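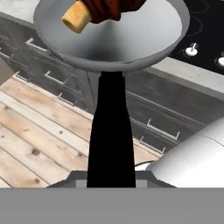
Hiba Kanaan asked that the pass criteria be written down before any trial is run, and that they stay fixed until the full set is complete. That request is now clause 4 of the Rundora Practice Guide for simulated kitchen handling, released on Nov 9, 2019 by Rundora together with Clanine and Değirmenci.

The guide applies to teams that test robot arms on household cooking tasks in a rendered kitchen before moving to hardware. It covers the handling of pans, pots and lids, including pans carried with food in them. It does not cover heating, cutting or work near people, and it does not replace any safety standard that applies to the physical machine.

## Main requirements

**Grasp on the handle.** A pan is to be held by its handle. The report must give the grasp point as a distance from the free end of the handle, together with the closing force set in the simulator. A grasp on the rim is recorded as a separate task and may not be pooled with handle grasps.

**Tilt.** The angle of the pan is logged from lift to release. Teams state the largest angle allowed before the run. A run that goes over it is a failure even if the food stays in the pan.

**Contents.** Food items are modelled as free bodies with stated mass and friction. Fixing an item to the pan surface is permitted for debugging only, and such runs must be marked.

**Surroundings.** Cabinets, drawer handles, hob and worktop must be solid to contact. Any touch between the arm or pan and these parts is logged, with the time and the part concerned.

**Number of runs.** A result quoted in public must rest on at least 1000 runs with varied starting positions. Runs stopped by a simulator fault are listed, and the fault is named.

**Views.** Where a result is illustrated, the publisher keeps the run log that goes with the picture and supplies it on request.

## Trial use

The draft was used at the Bretgate test site from March. Staff there completed 1245 runs under the draft wording and reported 131 in which two reviewers disagreed on the outcome. Most of the disagreements concerned short contact between pan and worktop during lowering. The final text sets a time limit for such contact and asks for the threshold to be printed beside the result.

Değirmenci supplied the contact log format. Clanine checked the wording against its own test procedures and will maintain the list of corrections. Two points were left open: the treatment of liquids, and the friction values to be used for coated pans. Both are held over to the next revision.

## Availability

The guide and a blank report form can be obtained from Rundora at no charge. Existing reports need not be reissued, but a report that cites the guide must state the edition and list any clause that was not followed. Comments should give the clause number and proposed replacement text. They will be accepted in writing until the end of March.

**Contact:** Standards Desk, Rundora, Bretgate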